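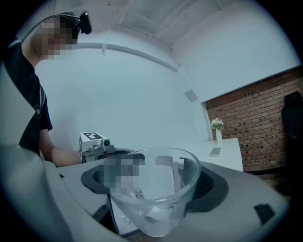
Slide 1: forearm out, handheld gripper in use.

News > Community Safety > Talks
Stories | Events | Contact | Search
Last updated 17 August 2024

Speaker notes, Timcombe library talk on covering the courts

Okay, so hi everybody! Say thanks for the room and remind them the coffee is in the back.

Start with the Skistcombe burglaries. I sat through the first hearing in January and it lasted 4 minutes. I'd cleared my whole morning for it! The judge read the charges, set a date, and we all shuffled out (pause for the laugh, if there is one).

Then the big point. Charged means a prosecutor says you did it. It doesn't mean you did it. I still get emails asking why I wrote "accused of," and my answer is that I'd want the same if it were my name.

Ansari Street next. Police put out 24 words on that robbery, and I counted because my editor wanted a full story by dinner. Read the statement out loud, slowly. Ask what's missing. Somebody usually says "where did it happen," so let them get there. 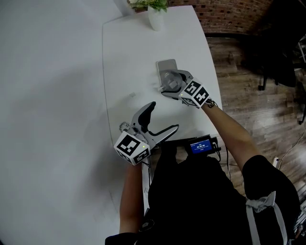
Slide 2: silver phone on the white table, plant at the far end.

Records requests. I asked for the call log and got 133 pages, most of them parking complaints. Tell the goose story if we're ahead of time, skip it if not.

Nikix is the case lookup site I use. Show them the search box, try a docket number, and warn them that old cases load really slowly.

Questions after that. We have the room for 60 minutes total, so watch the clock, and put the chairs back.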